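Plodik Handheld Gripper Kit — Club Edition

Item 389
Price: 930 per kit
Ships from: Plamitz
Page updated June 11, 2019

Hi, I'm Hedvika, and I run the robotics club at Stoveck as well as this little shop page! The Plodik is the gripper our students carry around by hand, so they can show a robot how a job is done before anybody writes a line of code. We started on it one November with a pile of printed parts and a very patient machine shop (thank you, Matoušek!), and over 31 versions later I'm happy to sell it to other clubs.

What's in the box

2 handheld grippers, light gray, assembled
Spare finger pads
A sheet of square markers, plus a few blank cards to stick them on
Backpack straps and cable ties
Printed setup guide

You bring the cameras, the backpack and the laptop. I know, I know — but every school I talk to already has a drawer full of cameras they like better than whatever I'd pick.

Will it suit your group?

We use ours with ages fourteen and up, mostly in pairs. The first session goes on strapping in, calibrating and giggling, and by the second one they're fighting over who gets to fold the towels. If you're entering a team in a contest, order early and leave yourself a few weeks of practice, because holding the thing steady takes longer to learn than you'd think. Younger kids can do it too, they just need more breaks (and so do I).

Walking with the kit on is good practice in itself. Route the cable down your side, keep both hands on the grip and give each other room to turn.
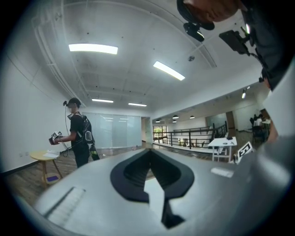 Duangjai Nakpan: We've had two kits since the spring and the kids love them. My one gripe is the straps, they slip on smaller shoulders, so we sewed on a chest clip. Any chance you'll sell those separately?

Yes! Clips are on my list for the next batch, and I'll mail you a pair when they're ready. Spare pads can be ordered now, just put the item number in your note.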